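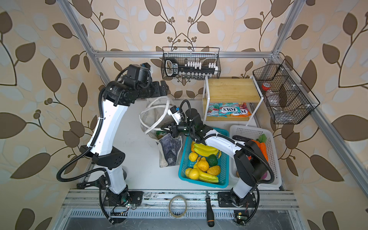 Czesław Mazurek replied: I would ask members to separate two matters before this discussion goes further. The first is whether a machine can carry out a chore once, under supervision, in a place prepared for it. The second is whether a site manager may remove that chore from a person's duties and rely upon the machine for the remainder of the week. Our sites are concerned almost entirely with the second, and the evidence offered so far relates to the first.

We use cookies to keep you signed in and to measure use of the forum. By continuing to browse you accept our cookie policy.

depot_north
I agree with the distinction, although I believe it is drawn too strictly. Every piece of equipment we now rely upon began with a single supervised success. The ride-on floor scrubber at our Henley site was regarded with a good deal of suspicion when it arrived. It now cleans both main aisles each evening and is discussed only when its brushes are due for replacement.

Sorting mixed goods out of a basket and into a bag is a fair task to examine. It resembles what our pickers do, and it resembles what any household does with its shopping. Two arms working over one basket of fruit is, in my view, much closer to our daily work than the welding cells that members usually have in mind when the word "robot" is used.

M. Osgood
With respect to the previous member, the fruit is artificial. An artificial banana does not bruise, and it weighs the same on every occasion. Our returns counter receives real produce, some of it leaking. I should want to see a ripe avocado lifted from beneath a bunch of bananas and placed in the bag in a condition for which a customer would pay.

I would also observe that the goods are already within arm's length of the bag. In my experience the greater part of a chore consists in bringing things together. Someone has to fetch the basket.

depot_north
The point about weight is accepted. On the question of fetching, a bench with the work brought to it is how most of our packing stations are already arranged. We do not expect the packer to walk to the racking.

Aldbourne Linen
May I offer the experience of a laundry? We process hotel and care home work and have an obvious interest in any machine that can fold.

We took part in a trial of the Grundo folding table. It is a capable machine for flat goods of known size. Pillowcases and small towels went through it well. Fitted sheets did not, and garments were excluded at the outset by agreement with the supplier. During the trial one member of staff fed the table and another cleared it, so the saving in hours was nil. There was an improvement in consistency, which our hotel customers noticed and the care homes did not.

We returned the table at the end of the period. I should be content to look at it again if the feeding end were improved. The two staff who worked beside it were asked for their opinion in writing. One wished to keep it. The other described it as "another thing to look after", and I thought that a reasonable summary of our position.

Czesław Mazurek
I am grateful for the account from Aldbourne Linen. Would the member be willing to say how often the table had to be stopped?

Aldbourne Linen
Certainly. The log shows 529 cycles over the trial period and 50 stoppages. The great majority of the stoppages were cleared within a minute by the person feeding. Three required the supplier's engineer. I would caution members against applying these numbers to any other site, as our linen is older than most and has lost a good deal of its shape.

M. Osgood
Fifty stoppages is the figure I shall remember. A person who stopped that often would be spoken to.

depot_north
A person who stopped that often would be a perfectly ordinary person. We do not log the occasions on which a packer puts down an item, turns it over and begins again. I suspect that the count would surprise us, and that we hold machines to a record which we have never kept for ourselves.

M. Osgood
The packer resolves the difficulty without summoning anybody. I regard that as the whole of the matter.

Wharfside Joinery
Our interest is on the shop-floor side. We are a small firm and cannot justify a machine that performs one task. What would persuade us is help with the work that falls between tasks: returning hand tools to their place, putting fixings back into the correct bins, sweeping beneath benches, and taking offcuts to the skip. These duties occupy an apprentice for the last part of each afternoon, and the apprentice would be better employed in learning the trade.

We put the question to Wilczyńska, who supply our extraction equipment and have begun to offer small bench-mounted arms. Their representative was candid. He would undertake to sort fixings if they were presented in a shallow tray, under constant lighting, with no sawdust. He would not undertake to return hand tools. A chisel left on its side, partly beneath a rag, was in his opinion some years away, and he declined to say how many.

I thought better of the firm for this. We have had other visitors who promised the chisel.

Czesław Mazurek
The reply from Wilczyńska agrees with what I have heard elsewhere. I would add that "no sawdust" is a considerable condition in a joinery.

Wharfside Joinery
Indeed. It was pointed out to him — he was standing in some.

Hollin Court Residential
We approach the subject from the household side, as a provider of supported flats. Members may be aware of the Jerkus project, in which four of our flats took part. Its purpose was to establish which household chores residents themselves would wish to hand over. Our expectation was that the answer would be cleaning. It was, in the main, bending and reaching: a dropped spoon, a tin on the top shelf, the plug behind the settee, a shopping bag to be emptied once it had been set down on the worktop.

The last of these bears directly upon the present thread. Unpacking a bag appears simple, and residents spoke of it as simple, yet several had stopped buying heavier goods on account of it. If a pair of arms fixed to a kitchen worktop could fill and empty a bag slowly and without breaking anything, there are people in our flats who would be glad of it, and they would not be troubled if it took the whole of the morning.

I mention speed because most contributions here have assumed that a machine must keep pace with a paid worker. In a private home at eleven in the morning there may be no such requirement.

M. Osgood
I had not considered the matter in that light, and I withdraw part of what I said above. I maintain my objection to the artificial fruit.

depot_north
Would residents accept equipment of that size on the worktop? A pair of arms with the framing to carry them takes up a good deal of room, and there is cabling to be considered. Our own kitchen at home would lose the only clear surface it possesses.

Hollin Court Residential
Two of the four households said that they would not. One said that she would if it could be covered with a cloth when visitors came. The fourth resident asked whether it could also deal with his pill organiser. We were obliged to say that we would not permit this under our present medicines policy, whatever the machine could do. Responsibility for an error would rest with us, and we have no means at present of inspecting its work.

Aldbourne Linen
The question of responsibility arose for us also. Our insurers requested a written procedure for clearing a jam and a named person on each shift. The procedure ran to three pages. The procedure for folding a sheet by hand has never been written down at all.

Czesław Mazurek
If members are content, I shall set down where I believe we agree and where we do not.

We appear to agree that flat, regular, dry goods presented in a fixed position can be handled by machines now on sale, with a person nearby. We appear to agree that soft garments, wet goods, and tools left about a workshop cannot yet be handled to a standard on which a manager could rely.

We do not agree on mixed small goods in baskets and bags. depot_north considers this to be close. M. Osgood considers it unproven until real produce is used. My own view lies nearer to M. Osgood's, although I accept that Hollin Court has described a setting in which a slow and imperfect machine would be of real service.

I propose that any member arranging a trial should record the number of attempts, the number of times a person had to step in, and how long that person was occupied in doing so. The third of these is seldom supplied to us, and I would give it the greatest weight.

depot_north
I am content with the summary, save that I would put "close" no more strongly than two budget rounds. We have asked for a packing trial at Henley in September, with mixed goods from our own shelves, and I have written to the supplier to specify fresh fruit.

M. Osgood
Kindly include a peach.

Wharfside Joinery
If the trial at Henley is open to visitors, we should like to send two people. One of them will be the apprentice.

depot_north
Visitors will be welcome on giving notice to the site office. Safety footwear is required beyond the loading doors, and we can lend most sizes.

Last updated: September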